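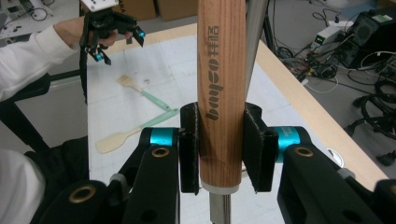
## 3. Handles, drawers and the habits of putting things back

When we began the Omovness household study, we expected most of our time to go to the large and obvious things - the pots, the trays, the stacks of plates that never quite fit the shelf they are given. What held our attention instead was the small hand tools. In the homes we visited in Drekanthorpe, these were the objects that moved most often, and they were also the ones whose owners had the warmest and strongest opinions about where they ought to live.

We asked each household to keep a simple diary of tools taken out and put back, using the Plirno diary sheets described in Section 2. Across the whole study we collected 1167 entries, of which 248 concerned tools with wooden handles. We had not planned to treat wood as a separate group, but people kept mentioning it of their own accord. They spoke of the grain, of how a handle darkens over the years where the thumb rests, and of a favorite that had come down from a parent and was still in use long after the plastic ones had been given away. One participant told us she could find hers in the drawer with her eyes closed, and then very kindly got up and showed us.

**Figure 1.** A wooden handle with lengthwise grain and the name "bayco" printed along it, followed by two Chinese characters. A thin white collar separates the wood from the metal shaft.

### 3.1 What a handle tells the person reaching for it

A good part of tidying is recognition. A person standing at an open drawer usually sees only one end of each tool, and whether that end is the handle or the working part depends on how the thing was put away last time. Printed names run along many handles, as in Figure 1, and a name that reads one way when the tool lies flat will read sideways once it is stood up in a jar or a rack. Our participants hardly ever read the names at all. They went by color, by thickness, and by the little details near the join, such as a collar or a band of metal.

We found two broad ways of storing these tools. Some households laid them flat in a divided drawer, all facing the same direction, and others stood them upright in whatever container was closest to the work surface. The upright group put things back sooner, and we think this is mostly a matter of having one less drawer to open when your hands are full. The flat group, on the other hand, lost fewer tools to other rooms of the house.

### 3.2 The shared drawer

In 5 of the homes, two or more adults used the same tool drawer and did not agree about its order. We are grateful to these families for their patience and good humor, as the diaries from these homes were by far the longest. The usual pattern was a slow drift - one person would turn a handle around, the other would turn it back some days later, and neither would bring it up until we came to visit. We return to these entries in Section 4, where the drawer layouts are compared before and after the Lumenta dividers were fitted in September.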